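Plates go into a bin flat, widest at the bottom, rims aligned. Imelda Baluyot, who sorts tableware for the Prellthorpe canteens, allows a stack of eight and no more — past that, the lowest rim carries too much weight when the bin is lifted. Her bins are checked every Tuesday for split corners.
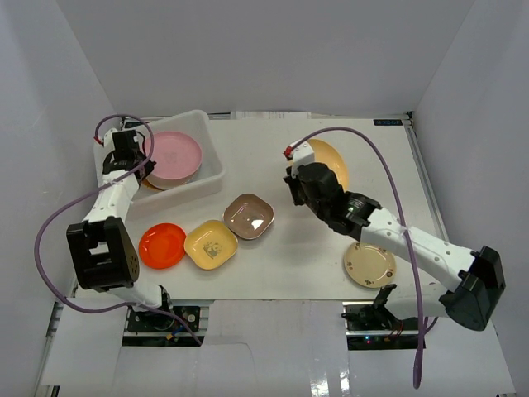
## Room in the bin

A pink plate tops the stack, with white and orange-yellow edges under it, and the right part of the bin floor is clear. Baluyot fills that side second. Bowls go in last, nested by diameter. Cups travel separately, 26 to a crate.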